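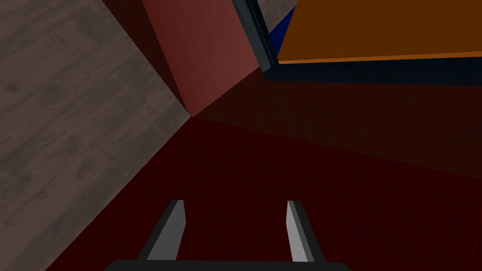 Deep red over white primer: coverage problem or sheen problem?

Share 18

pleat_and_miter
I'm finishing a table in a dark red waterborne enamel, Umitz satin, tinted at Gamard from their deep base. Substrate is birch ply, sanded to 180, two coats of white bonding primer. I now have four coats of color on it, foam roller, and it still reads patchy under a side light. Straight down it looks fine. From a low angle there are brighter and darker areas with no hard edge between them. Room is 66 F in the daytime and drops at night. Waited overnight between coats. I'd like to know whether a fifth coat is worth the paint.

tallowbench
White primer under a deep base red is the mistake. Deep bases carry very little titanium dioxide, and most organic reds are close to transparent in a thin film. You're looking through the color to the primer, and the film thickness varies. Gray primer would have gotten you there in two coats. Add the fifth.

corvid_shop
Disagree. If it were show-through it would be visible from straight above too, and the OP says it isn't. Variation that only appears at a low angle is gloss variation. Satin gets its sheen from flatting agent, and the agent settles to the bottom of the can. How was the paint stirred, and how old is the can?

pleat_and_miter
Bought in February. Shaken at the store, then stirred with a stick for a minute before each session. I didn't scrape the bottom.

corvid_shop
Then scrape the bottom. There will be a layer of gel down there. The first pours were glossier than the label says and the last ones will be flatter.

tallowbench
Settling would make each coat different from the last. It wouldn't make patches inside one coat. Roller overlap on a partly set edge does that — and it varies film thickness as well, so we could both be right.

lowgrit
Which way did you roll the final pass? I had the same thing on a cabinet door in Mallet oxblood and it was only the nap lying in two directions. Tipping off everything one way fixed it.

pleat_and_miter
Long axis, but I went back over a few spots. Possibly more than a few.

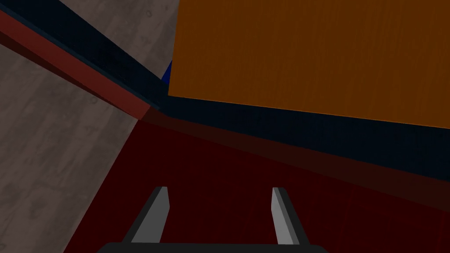 Agathe Bailly
Going back over spots would be enough to cause it. Waterborne satin has a short open time, and once the film starts to set, the roller lifts texture that doesn't level again. I'd leave it for a week, wet sand flat with 400, and do one coat with a conditioner in the paint. Keep the windows closed. Don't touch anything you've already passed.

tallowbench
400 is too fine for leveling roller texture. It polishes the tops and leaves the valleys. Start at 320.

corvid_shop
320 on a week-old waterborne film clogs in no time and can drag. I'd wait two weeks before sanding at all.

lowgrit
Or test it first. Put a coat on a scrap with the same primer, one half tipped off and the other half fussed with, and look at both under the side light. Costs you an evening.

pleat_and_miter
Did the scrap on Thursday. The fussed half shows the patches, the tipped half doesn't. Same can, same stir, same primer. So it's the rolling, at least mostly. I'll wait and sand at 320, lightly.

tallowbench
I would still have used gray primer.

51 views today
2 people following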